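Equipment plan: tables, floor power and stands for the second station group

Posted 2/10/19

The equipment request for the next budget period went to Dratex for pricing in January. The quote is back and most of it can be approved as written. This item covers the parts that affect people who schedule or use the stations, and the lines still open.

The largest line is the arms. The plan calls for two, both from Rattanakul, with the same controller we run now. A newer controller was offered at a small discount. We declined it for this round. Running both would mean a second set of spare parts and a second version of every setup file, and the discount does not cover that work. The arms ship without grippers. Grippers are on a separate line and will be ordered after the payload tests are finished.

Tables are cheaper than arms but have caused more lost time, so the specification is stricter than before. The top must be matte, one color and replaceable without taking the base apart. Panels are now treated as a consumable, and 2,000 dollars has been set aside for replacement tops, cable covers and floor fixings. Bases must be welded square tube with a low brace on all sides. Folding tables will not be accepted, even as loaners. Any base that moves when an arm stops at full speed goes back to the seller.

Cidusport quoted the bases at a lower price than Dratex but with a longer lead time. If the arms arrive first they will stay crated. Please do not mount them on office desks in the meantime.

Stands are the next line. Tripods are quick to set up and easy to carry between rooms, but every knock means another calibration. The plan moves fixed stations to ceiling or wall mounts and keeps tripods for rooms set up as homes, where drilling is not allowed. Those rooms also keep their beds and other furniture, and the table has to fit around them. Measure the clear floor on each side before you ask for a larger top.
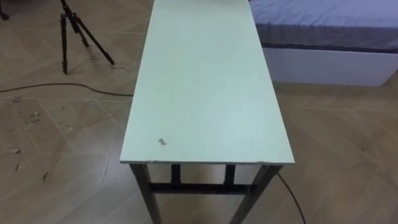

Table with square-tube base in a room with a bed. Top clear, tripod at left, cables on the floor.

Floor cables are the item we under-budgeted last time. Each station request must now list every cable that crosses a walkway, with its length and the cover it needs. Low-profile covers are preferred on smooth floors – the tall type tips when a cart wheel hits it at an angle. Truruso stocks both types and will take back unopened lengths.

Still open: the service contract and freight. Dratex wants the contract signed with the order. We have asked for it to start on the day of installation, and for a 48 hour response time in writing. Freight is quoted to the loading dock only, so moving the crates inside will need its own line.

Send room measurements and cable lists with the station request form. Requests without them will be returned.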